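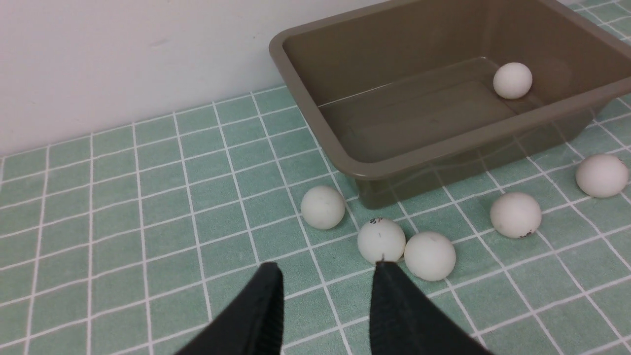
Table tennis balls and the brown plastic tub, on the green tile.

About Urkura

Urkura is a small table tennis club with a shop attached. We sell balls, mostly. We started because Yaw Addo, who still runs the place, got tired of paying for balls described as "tournament feel" and "pro bounce" on boxes that never said what either phrase meant.

We don't trust boxes much. A ball can be called three-star and still wobble when you spin it on a flat counter. So we write on ours. A few pen marks near the top tell us which batch a ball came from and when we started playing with it. The ink rubs off after a while and we write it again. It doesn't look pretty and a few customers have complained, which is fair enough, but those are club balls and we don't sell them.

Our practice balls live in plastic tubs. We have looked at the wheeled ball carts from Sikis and the pickup nets from Kaczorowski, and maybe one day somebody will show us what a cart does that a tub can't. At the end of a session you pick the balls up off the floor and put them in the tub. Members are expected to do this themselves, including the ones under the radiator.

Balls are sold in bags of 30 or 50. Schools and clubs can order a case of 500. We don't offer a "premium" line. If you want colored balls, try Cultach, and please let us know whether they're round.

We won't promise that any of this will improve your game. Practice might. The club room is open to new players every evening from May on, and you can try a ball before you buy a bag of them.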